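4/12/26

Went to the Forcombe station this morning to give my statement on the parked car hits. The officer typed while I talked. Svenja Moser had hers done in March.
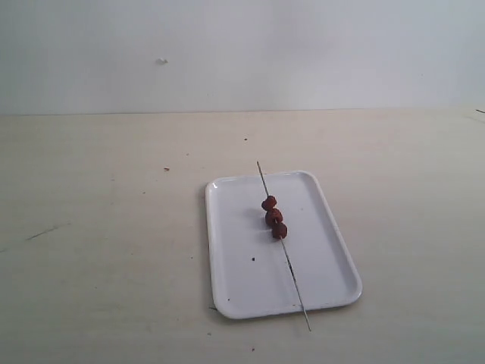
Do I have to go to court? Only if the driver contests the charge, and then they mail me a notice.

The body shop in Nevisdale wants $2,528 for the door and rear panel. My deductible is 100, so I will file. So-ying Yeh lost only a mirror — she is paying for it herself.
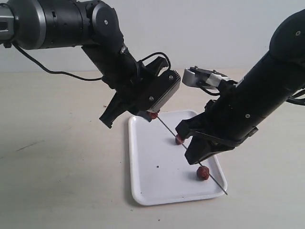
1 min read

They have a partial plate and paint from the bumper. The report takes 60 days to close. I wrote the case number inside the checkbook cover. Parked on Peng Street tonight, 2 blocks over, under the light.

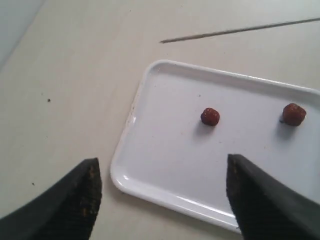

White tray, corner view.

Still need to call the insurance office back before they close at five, and ask if the rental counts from today.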